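I drove up to Trimermont for the Saxena open day expecting big orange arms welding things. What I got first was picture frames! Kolbrún Ásgeirsdóttir, my guide, explained that their robot, Lendis, learns chores from people's hands, so somebody has to do the chores (a lot of them) wearing trackers on both wrists. The goal is 1,000 recordings, and they were at 87 when I walked in.

Frames turned back side up at the table, trackers on:

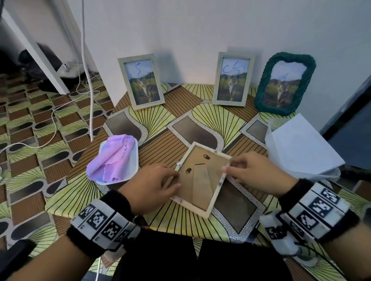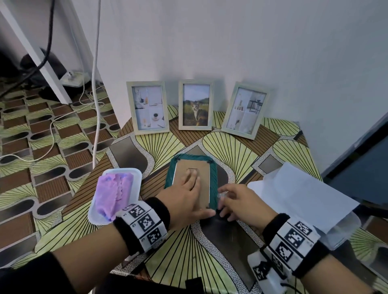
I got a turn too, and let me tell you, those little clips are fiddly. I managed one frame in 11 minutes and Kolbrún was very kind about it. Then we all went off to find the coffee.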